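Snack aisle facing

Facing (also called fronting, conditioning or blocking) is the retail practice of pulling goods to the front edge of a shelf and turning their labels outward, so that a partly sold display looks full. In the snack aisle it is applied mainly to two kinds of package, the soft bag and the tall rigid canister, which behave so differently that the same written rules rarely suit both.

Claims for the practice

Trade manuals commonly say that a well-faced shelf sells more than an untidy one. The evidence offered is thinner than the confidence with which it is repeated. The Ramosdale trial, a frequent source for the claim, compared 9 stores over a single December, when snack sales rise anyway, and did not record which shelves had simply been refilled. Bhupendra Tiwari, reviewing the trial, pointed out that a faced shelf and a restocked shelf look the same from the aisle, and that a shopper cannot buy a flavor that has sold out however neatly its neighbors are arranged.

Canisters

The canister is usually described as the easy package. It stands on a small round base, stacks if the lids allow it, and shows a narrow front panel. Its weakness is that it tips, and a canister on its side can roll and takes up the space of several upright ones.

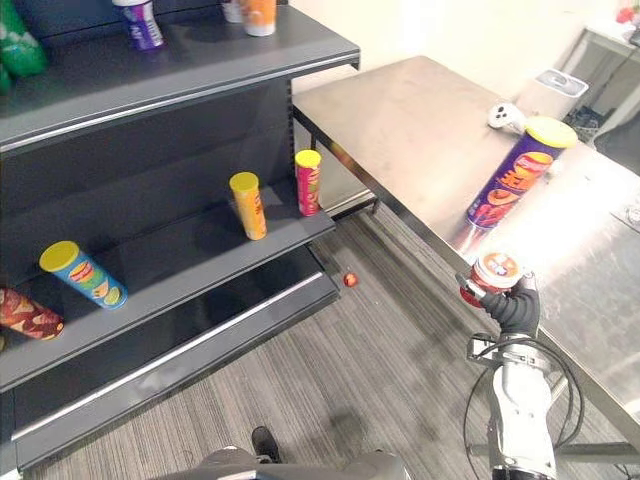
Should a canister found lying on its side be stood up or taken off sale?
Stand it up if the lid is on, the seal underneath has not been broken and the wall is not dented; otherwise set it aside for whoever handles damaged stock.

The Lauritsen handbook goes further and asks for every fallen canister to be removed, on the grounds that the chips inside will have broken. It gives no test results. Rekha Sandhu, who opened 51 canisters after short falls onto carpet, found broken chips in many of them, but also in canisters that had never left the case. Her sample was small and she did not claim it settled the matter.

Bags

Bags are harder to keep in order. They slump, they hide one another, and a crinkled bag will not hold a straight front however often it is squared up. Three methods are in general use: leaning each bag on the next, hanging bags from clips, and standing them in trays. Leaning needs no equipment and is the most common on plain shelving. Its drawback is that when one bag is taken the rest may slide into the gap. 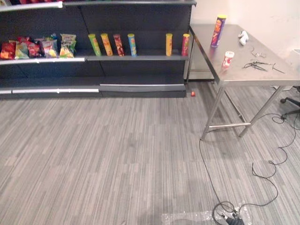

Gaps are treated in two ways. Under the Asel method, remaining packages are spread out to cover the whole width of the shelf. Under the Clondden method, each product keeps its own place and an empty place is left empty, so that a missing line can be spotted and reordered. Supporters of spreading say that shoppers avoid bare shelf. That may be so, but spreading also puts goods behind the wrong price label, and complaints about prices are seldom counted against it.

Labor

Estimates of the time involved vary widely. One chain's figure of 200 packages an hour is often quoted without mention that it covered canisters only.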